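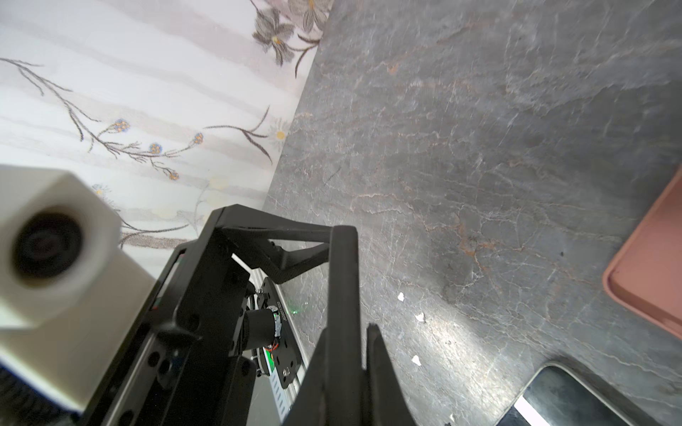
Marble worktop – seal it or leave it?

gritstone_gail
Moving into a flat in Undham end of the month and the kitchen has a dark grey marble top, rusty veins all through it. Love it. But letting agent says "needs resealing" and left it at that. Quote from Lindqvist came back at 1,136 which made me sit down. Is that normal?? Or can I do it myself with a tin of something

pipkin22
1,136 for sealing?? That must include polishing. Ask them. Sealing on its own is a cloth and an afternoon

oldtap
Are you renting? Then it's the landlord's bill, end of. Don't touch it till you've got that in writing.

gritstone_gail
Renting yes. Agent says it's "tenant maintenance". Page 30 of the contract apparently, havent got that far 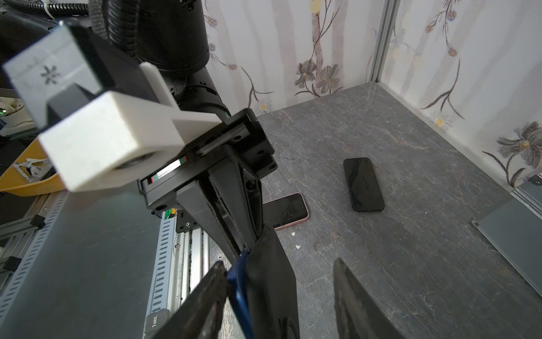 Also is lemon really that bad on it or is that one of those things people say. I cook with a lot of lemon

marrowfat
Lemon is that bad. Vinegar too, wine, tomato. Leaves a dull patch and sealer won't stop it, sealer is for stains. Different thing. Chopping board, always.

pipkin22
Bit strong. Had marble 22 years, wipe it up quick and you'd never know. Couple of dull spots near the hob, who cares, it's a kitchen

marrowfat
You care when they take it off your deposit

pipkin22
ok fair

oldtap
Do the water test before paying anyone. Few drops, leave it a bit, wipe. If the stone's gone darker it's soaking in and wants sealing. If not, leave it alone. On dark stone you need to look from the side with the light on.

kettle_on_again
We used Brokmont, came to 1,327 but that was a full regrind plus a chip filled by the sink. Lovely job. Wouldn't pay it just for sealer. Curkberg do the tins, get the one for natural stone NOT the one for quartz, the lids look the same

marrowfat
Disagree on tins for a rental. If it goes streaky you own the problem. Get the agent to book it

gritstone_gail
Right. Page 30 says tenant to "keep surfaces clean". Nothing about sealing. Emailing agent now, will do the drops thing when I get the keys – thanks all

oldtap
Photos of every mark the day you move in. Send them to the agent teh same day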